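Entraide Maison — Rangement et tri — Discussion ouverte en juin 2019

Trier sur une table avant de ranger : vraiment utile ou perte de temps ?

Posté par Radoslava Vlček

Bonjour à tous,

On me répète depuis des mois que pour remettre de l'ordre dans un cellier il faut « tout sortir sur une grande table ». Ma belle-sœur ne jure que par ça, elle a suivi un atelier de rangement chez Inditz et elle en parle comme d'une révélation. Moi, je demande à voir. J'ai un cellier de 2 mètres de large avec des conserves, des gobelets en plastique qui traînent depuis les anniversaires des enfants, des couvercles qui ne vont plus sur rien, des petites choses noires et rondes dont je ne sais plus si ce sont des bouchons, des piles ou des morceaux de lampe. Quand je sors tout, j'ai deux fois plus de bazar qu'avant, et le soir je remets les choses n'importe comment parce qu'il faut bien dîner quelque part.

Pour situer le genre de tri dont je parle, une table en bois clair, un gobelet transparent tout froissé, un petit rond transparent qui ressemble à un couvercle, un truc noir cylindrique couché à côté :
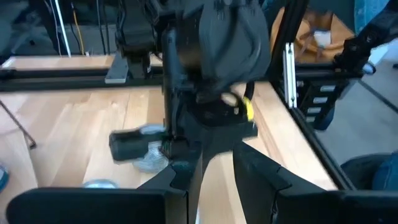
Marek Dvořáček trouve que le gobelet, je ne devrais même pas me poser la question : un gobelet écrasé ne se range pas, il se jette, et si on commence à lui chercher une place c'est qu'on a déjà perdu l'après-midi. D'accord, mais alors le couvercle ? S'il est encore bon, on le garde pour quoi ? J'en ai un sac entier et je n'ai jamais, pas une seule fois, retrouvé le bon couvercle au bon moment.

Mes questions, donc :

Est-ce que la table apporte quelque chose par rapport à un tri étagère par étagère, les portes ouvertes ?

Pour les conserves, faut-il les ranger par contenu, par date, par taille ? J'ai lu les trois et chacun prétend que les deux autres sont idiots.

Et les bacs de tri Gusonus à compartiments, quelqu'un en a ? Sur le site ils ont l'air formidables, ce qui ne me rassure pas du tout.

Merci d'avance, et s'il vous plaît pas de « il suffit de ».

Gerardo Amato a répondu

Bonjour Radoslava,

Je partage une bonne partie de vos doutes. La table est utile pour une seule catégorie à la fois. Si vous sortez les conserves, ne sortez que les conserves. Les gobelets, les couvercles et les bouchons mystérieux attendront un autre jour. C'est quand on mélange tout que la table devient un deuxième cellier, en plus encombrant.

Pour les boîtes, je les pose debout, sans les empiler, de façon à voir tous les dessus. On se rend compte tout de suite de ce qu'on a en triple. Regardez la différence avec votre gobelet et son couvercle :
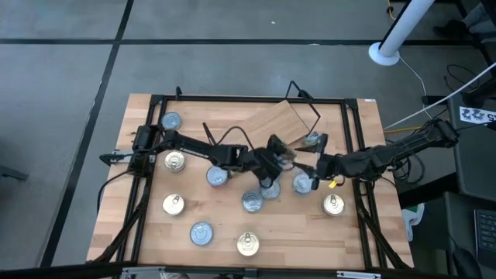 Conserves debout sur la table, languettes vers le haut.

Vues comme ça, on remarque surtout les couvercles : argentés, dorés, bleu pâle. Je me méfie beaucoup des gens qui classent par couleur de couvercle (oui, j'en ai croisé). La couleur ne vous dit rien de sûr sur le contenu, et deux boîtes de la même marque peuvent ne pas avoir le même couvercle d'une année à l'autre. Prenez chaque boîte en main, tournez-la, lisez. C'est long, je sais. J'en avais 236 à la mort de ma tante et j'y ai passé un dimanche complet.

Ensuite, la date. Je ne vois pas d'argument sérieux contre : la plus proche devant, la plus lointaine derrière. Le rangement par contenu vient après, à l'intérieur de la même étagère. Par taille, c'est joli pendant une semaine.

Écartez aussi les boîtes bombées, celles qui fuient, celles qui sont rouillées ou enfoncées au niveau du bord. Celles-là ne se goûtent pas « pour voir ».

Quant aux couvercles en plastique orphelins : vous posez tous les récipients, vous essayez, et ce qui n'a pas trouvé preneur part. J'ai gardé les miens dix ans par superstition.

Les bacs Gusonus, j'en ai acheté un. Les compartiments sont trop étroits pour une boîte de tomates ordinaire. Il me sert pour les sachets de graines, et encore.

Sheyla Ríos a répondu

moi j'ai jamais compris l'histoire de la table, je fais tout par terre sur un vieux drap et ça marche très bien. après faut avoir le dos. pour les dates j'écris au marqueur sur le dessus, comme ça pas besoin de tourner la boîte à chaque fois. sur les couvercles dorés le marqueur noir tient, sur les autres ça dépend, essayez d'abord sur un

Abenezer Chala a répondu

Je ne suis pas convaincu par la réponse de Gerardo sur un point. « Une seule catégorie à la fois », très bien sur le papier, mais dans un vrai cellier les conserves sont derrière les gobelets, qui sont derrière l'aspirateur. On est bien obligé de sortir le reste pour les atteindre. Ce que je fais : un carton pour tout ce qui n'est pas la catégorie du jour, posé dans le couloir, et je n'y touche plus. La table reste pour le tri proprement dit.

Pour le drap de Sheyla, pourquoi pas, mais 18 boîtes à genoux et je demande grâce.

J'ajoute que je ne crois pas aux étagères en escalier, modèle Kuipers ou autre. On perd la hauteur et la rangée du fond prend la poussière. Une planche simple, des boîtes sur deux rangs au maximum, et une feuille scotchée dans la porte si vous êtes du genre à la tenir à jour. Je ne le suis pas, la mienne date d'août dernier.

Commentaire de Radoslava Vlček

Merci à tous les trois. J'ai essayé la méthode du carton dans le couloir avec les conserves seulement, et je dois reconnaître que la table est restée utilisable. Je garde des réserves sur le reste, en particulier sur la feuille dans la porte. Le marqueur, je prends — j'ai commencé par le lait concentré. Les couvercles en plastique sont toujours dans leur sac.

Commentaire de Gerardo Amato

Jetez le sac, Radoslava.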